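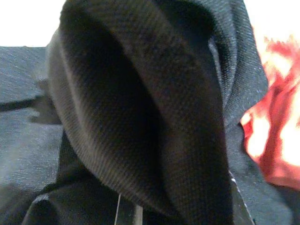

Courtois to offer sewing and alterations training in Stamden

15 Jan 2025

Courtois, the nonprofit training network, will open a second site in Stamden this spring, offering free courses in garment repair, alterations and small business skills. The site will take up the ground floor of the former Grundeo building, which has been vacant since July.

The first group of students will start in March. Courses run for seven weeks, with classes in the morning and supervised practice in the afternoon. Students who finish can apply for a place in the network's shared workroom, where they can take paid orders while they build up their own customers.

Courtois said it received 900 applications last year for 600 places at its first site in Ukelov, and that a good share of the applicants were traveling in from Stamden. The bus trip takes more than an hour each way, and travel costs were the most common reason students gave for dropping out.

The new site will have two teaching rooms, a fitting area and a small shop selling work by graduates. Money from the shop goes toward equipment and child care for students during class hours. Courtois already runs a shop like this in Ukelov, which filled 3049 repair and alteration orders last year. Most were hems, zippers and linings.

Graduates will also be paired with a mentor who has finished the program and is now working in the trade. The mentors help with pricing, bookkeeping and finding a first job or a place to rent.

No sewing experience is needed to apply. Applicants must be 18 or older and live in Stamden or a neighboring town. Forms are available at the Stamden public library and at the Ukelov site. Applications for the March group close in mid-February, and a second group will start in early summer.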